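6 min read

4.2 Failures during bowl pickup

The table-setting task asks the arm to move plates, bowls, spoons and chopsticks from their bins onto a black serving tray. We ran it 300 times with the Gakodine controller. Most of the trouble came at the bowls, and this section deals only with those runs.

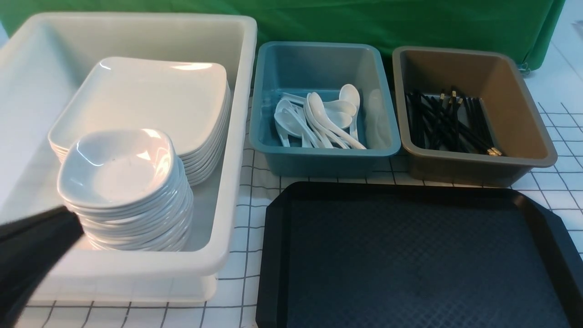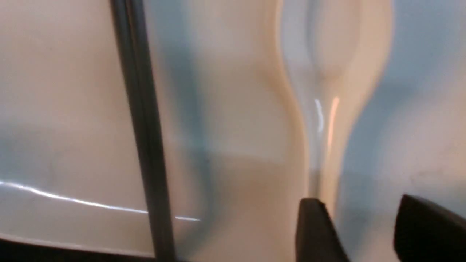
Figure 3. Work at the bins. First: view from the head camera, with the gripper near the stack of bowls. Second: close view from the wrist camera.

We logged 59 failed bowl pickups. In the largest group the gripper closed on two rims at once. The stacked rims sit close together, and a small error in height is enough to put a fingertip below the second bowl. The arm then lifted both, and the lower one usually slipped free on the way to the tray. Bowls were chipped in 11 runs. After the first of these we lowered the lift speed, which reduced the damage but did nothing for the double grasps.

The height error came from the wrist camera. Glossy white dishes give it very little to work with: edges wash out, and bright reflections move when the arm moves. In several runs the Gruten depth module took a reflection for the rim and reported it with high confidence. The head camera had a better view of the stack as a whole, but the controller dropped its estimate once the wrist came within range. That was our design choice, made in January, and it was a poor one.

A more serious fault showed up in 3 runs. The gripper pressed down on the stack and the force limit did not stop it. Masanobu Nakajima traced this to a timeout in the Jernoteo driver - force readings older than the limit were being passed on as current. An operator used the stop button each time. We now halt the arm whenever a reading is stale, and all runs reported in Section 5 use this rule.

Comments (2)

Pawłowska: Did you try keeping the head estimate alive all the way down? We had the same double grasps with saucers, and blending the two views got rid of nearly all of them.

rimshot: The stale force reading deserves its own section. Which driver version was it?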